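The house rules, and why ours fit on a single sheet

I've been promising Þórey Kárason I'd write up our bench rules since December, and she has finally stopped asking nicely, so here goes. She runs a similar setup over at Flosness (two arms, one table, lots of laundry) and wanted to know how we keep things consistent when everybody who drives the arms has their own favourite way of doing it.

Short answer: we don't, always! But we're a lot better than we were. When I started at Skoltwood the rule book was 23 pages long and lived in a drawer. I'd read it once. Roland Kettle, who wrote most of it, admitted over a beer that he hadn't looked at it since either. So we sat down with a pot of tea and a red pen, and now there are 19 rules on a laminated sheet on the wall. Much better.

The ones that get argued over are nearly all to do with cloth. A cup is a cup, but fabric never lands the same way twice, and you wouldn't believe how heated grown adults can get over what counts as a fair starting heap. My view is that you drop it, you leave it, and you don't go fussing with the corners to make life easier for yourself. Roland reckons a bit of tidying is fine. Roland is wrong.

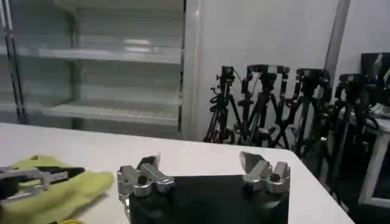
Yellow-green cloth on the white table, one gripper on the job and the other with its fingers open. 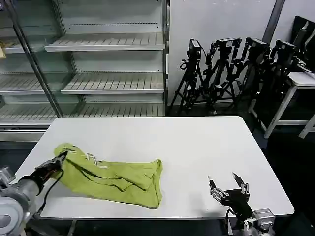 The rules I'd keep if I had to bin the rest

One cloth on the table at a time. Spares stay off the bench until you've finished and logged the one you're on. We used to keep a pile handy and it caused no end of muddle over which bit of fabric went with which run.

Park the idle gripper open. I'm a real stickler on this one. If an arm isn't holding anything, its fingers should be apart, and anyone walking up can tell at a glance that nothing's pinched in there.

Hands behind the line while the arms are live. No reaching in to flick a sleeve over, no matter how tempting it is (and it's very tempting). Pause first, wait for the call, then reach.

Write down the duds. A fumbled grab is still a run and it goes in the log with the same care as a lovely one. We had 522 entries at last tally and I'm proud of how many say "dropped it".

Check your cables before you start, both sides, through the full reach of the arm. It's a dull job and I've skipped it exactly 2 times, and both times I was sorry.

Anyway, Þórey, that's your lot. The full sheet is on its way once I've fixed rule seven, where I've spelt "manoeuvre" two different ways in the one sentence. If anyone else has a rule about colour for practice cloths, pop it in the comments, as we're still squabbling over that one.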